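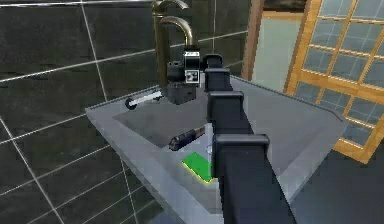 Dagmar Zeman wrote in to ask whether the isolating valve has to be shut before the filter cartridge comes out, as her old Pavham unit had no valve at all. It does, on every Gasis under-sink filter. Close it first.

August 19, 2024
By Kayode Chukwu
6 min read

Section 4: Changing the cartridge

You will need a towel, a bowl and the housing spanner. Allow 18 minutes the first time.

1. Turn the isolating valve a quarter turn, so the lever sits across the pipe.
2. Open the cold tap and leave it open until the flow stops.
3. Put the bowl under the housing and press the red button to let the pressure out.
4. Unscrew the housing anticlockwise. It will be full of water.
5. Lift out the old cartridge. Wipe the inside of the housing with a clean cloth.
6. Check the rubber ring for nicks and seat it flat in its groove.
7. Drop in the new cartridge, open end up, and screw the housing back by hand.

CAUTION: Do not use the spanner to tighten. The thread will crack.

Open the valve slowly and run the tap for around 6 minutes. Cloudy water at this stage is air.

NOTE: Housings sold before September 2019 take the short cartridge (part 53). All others take part 108.

Related
Fitting the isolating valve
Descaling a tap outlet
Spare parts for Rudton housings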